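Flarar Hand Kit, two-hand set. Equipment page, updated May 30, 2021

Pricing is at the bottom, people keep asking so yes it's still there. Read the planning part first though. Most of the returns we get are from folks who bought the grippers and forgot about everything around them.

## What it is

A pair of hand-held grippers for recording manipulation tasks. One left, one right. Operator holds them, does the task, the tracking system follows the marker plates. No arm needed at this stage. You can buy the arm later, or never, if someone else on your project already has one.

Sold by Jetholm. Made by Flarar. Support goes through Jetholm for the first year, after that direct.

## Who buys it

Labs starting a pick-and-place dataset. Small automation shops that want to see if a task is worth automating before they sign for a cell. Packing lines, a few. If you already know the exact part and the exact motion and it never changes, you probably don't need this, get a fixed gripper and a fixture and save the money.

## In the box

- Left gripper, right gripper, both black, jointed fingers
- Marker plates, fitted
- 2 cables, one per hand
- Spare finger pads
- Hex key (don't lose it, odd size)
- Printed quick start, short

Not in the box: tracking cameras, stands, table, computer, objects. We say this in the cart as well and still get emails.

## Planning the station

Budget the station as its own line. Seriously. The hand kit is one purchase order, the station is usually three or four and they all have different lead times.

Table. Needs to be steady and the right height for someone standing or sitting for a whole session. Plain top is best. White is fine for most objects, but order a dark mat too if your objects are pale. Cheap fix, and a lot cheaper than finding out after a week of recording that the model can't find the edge of the thing.

Floor space. Leave more than you think. Stands have feet, feet stick out, and cables go wherever they want. Tape the positions down on day one so you can put a stand back after somebody kicks it.

Objects and containers. Start with one object and one tray. Light things are harder than they look, they shift when a finger brushes them. Clear trays are a good test for depth cameras and a bad first week. Buy spares of whatever you pick, same batch if you can get it.

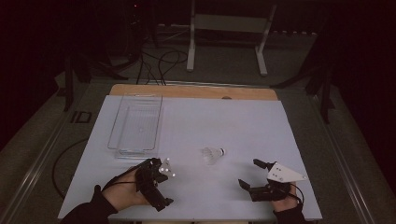 Clothing is a budget item too, tiny one. Long dark sleeves, same for every operator. Keeps skin tone and shirt logos out of your footage and makes sessions match each other. Get a few sizes.

Lighting. Even, overhead, and the same every day. If the room has windows get blinds. Watch the corners of your camera view, wide lenses go dark there and you dont want the object starting out in that zone.

Cables. The kit is wired on purpose, no batteries to swap in the middle of a session. Run the cable back over the wrist and leave a loop of slack. Strain relief clips are extra, see below, get them.

## Marker plates

The two plates are not the same size. This is correct, please don't send one back. The tracking software needs to tell left from right and a different dot layout on each plate is how it does that. Don't peel dots, don't clean with solvent. Damp cloth only.

Recalibrate after any drop, even a short one onto carpet.

## Compatibility

Works with Kan tracking software, current version and the one before. Older than that, no. The Kan license is separate and billed yearly, so put it in operating costs, not capital. Some finance departments care a lot about this and will bounce the whole request.

Druditz arm adapter: available. Lets you put the same fingers on the end of a Druditz arm so what you recorded matches what the robot has later. Adapter only, arm not included, we don't sell arms. If you're planning on a different arm, ask before ordering. Some bolt patterns fit with a spacer, some just don't.

Computer: anything recent with a wired network port and plenty of disk. Disk is what everybody runs out of. Buy double.

## Lead time

Hand kit: 30 days from PO, usually. Spare plates ship from stock. Arm adapter is made to order so add to that. If you need it before the end of your fiscal year, order early, November is our worst month every year and we can't jump anybody ahead in the line.

Stands and rails come from other vendors. Order those first. The kit sitting in a box waiting on stands is the most common delay we hear of.

## Pricing

Quote only for the full set, email or use the form. Volume pricing changes with quantity and region so no list price here, sorry. What we can tell you:

- Quote is good for 2 months
- Education pricing, yes, with a school email
- Strain relief clips, $100 the set
- Rental: yes, by the month, part of the rental goes toward purchase if you keep it
- Used or refurb units: sometimes, ask

Shipping is extra. Customs is yours outside the US.

## Warranty and wear

One year on the body and electronics. Finger pads are wear parts and not covered. How fast they wear depends on what you pick up. Cardboard eats them. Plastic and feathers and fabric hardly touch them. Cables are covered if they fail at the connector, not if a chair rolled over them, and yes we can tell.

## Before you order, check

1. Who is holding the grippers, and for how many hours. Operator time will cost more than the hardware, plan for it.
2. Room is booked for the whole project. Moving a tracking setup means starting calibration over.
3. Tracking cameras ordered or already in the building
4. Kan license request is in
5. Spares on the same PO. A second PO for finger pads takes as long to approve as the first one did.

## Returns

Unopened, full refund. Opened, we take it back less a restocking fee if the plates are undamaged. Rental units get inspected when they come in, missing hex key gets billed (told you).

Setup guide PDF and mounting drawings come with the quote. Drawings are in millimeters and inches both, inches on page two. The old drawing had the adapter bolt circle wrong, if your copy has no revision letter in the corner throw it out and ask Jetholm for the new one.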